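The Great Toy Car Reckoning

Posted on Tuesday, March 3, 2020

I have been putting off the toy cars since August, when we moved into the new place, and if you have ever shared a home with a child who loves anything on wheels you will know exactly why. They get everywhere! I found one in my winter boot (with my foot, naturally) and another in the bread bin, and a small tractor has been living behind the bathroom radiator for so long that I had started to think of it as part of the plumbing.

So this weekend I made a large pot of tea, put the radio on and decided that I wasn't going to bed until every last car had somewhere to live. I'd like to say it took an hour. It took most of Saturday and a good piece of Sunday morning, mainly because I kept stopping to look at them. Some were mine when I was little, and there's a battered blue van my brother swears is his, which we will be arguing about until we are both very old.

My first idea was to sort by colour, and I can tell you that is a lovely idea for the first ten minutes. Then you come to something like the little SUV, silvery grey on top and white down the sides, and you stand there holding it like a fool. Is it a white car or a silver one? After that I gave up on colour altogether and went by size, with small cars in one bin, big lorries in another, and anything with a missing wheel in a biscuit tin until I can face the glue.

The other thing I'd recommend is doing it on something soft. Felt is perfect, because the cars don't go skating off across the table the moment you put them down, and it saves a lot of clatter if somebody is napping next door. 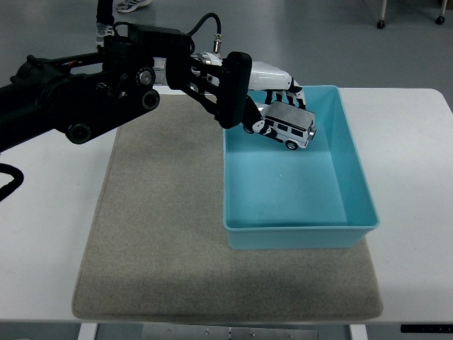
Jamila Khondokar wrote to me after my last post on toy storage to say that she had tried sorting by size too, and that it lasted 12 days in her house before the lorries and the little cars were all in together again. She now keeps a single open bin with no lid and no rules, and says her two tidy up far more willingly when all they have to do is drop things in. I did feel a bit deflated reading that with my three careful heaps in front of me, but I suspect she has a point, and she has been at this longer than I have.

I'm sticking with plastic bins either way. I had a pretty wicker basket before and the wheels caught in it constantly, and it shed little bits all over the rug. Plastic can go in the bath with the cars when everything gets sticky (and everything does get sticky, don't ask me how).

Next weekend it's the wooden train track, which is currently in a pillowcase under the stairs. If any of you have found a way of storing the curved pieces that doesn't involve a pillowcase, please do leave me a comment.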